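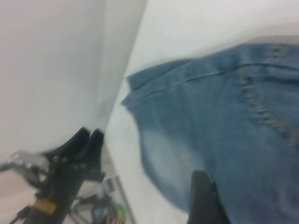

How to Hem Jeans and Keep the Original Edge

3 min read

I'm short, so every pair of jeans I buy ends up on my sewing table before it ends up on me. My favorite fix keeps the factory hem, fading and all.

Try the jeans on with shoes and fold the leg up until you like the length. Measure the extra fabric, leaving the old hem out of it, and cut that number in half. Now make a cuff with that half showing below the hem stitching, and pin it all the way around.

Sew right up against the old hem (not on it!) with a denim needle. Go slow over the side seams, and turn the wheel by hand if your machine grumbles. Mine does.

Flip the hem down, tuck the extra fold up inside, and press it hard with plenty of steam. I leave the fold in for kids' jeans so I can let them out later. For mine, I trim it and zigzag the raw edge.

Posted by Shabnam Ansari

23 comments
2032 shares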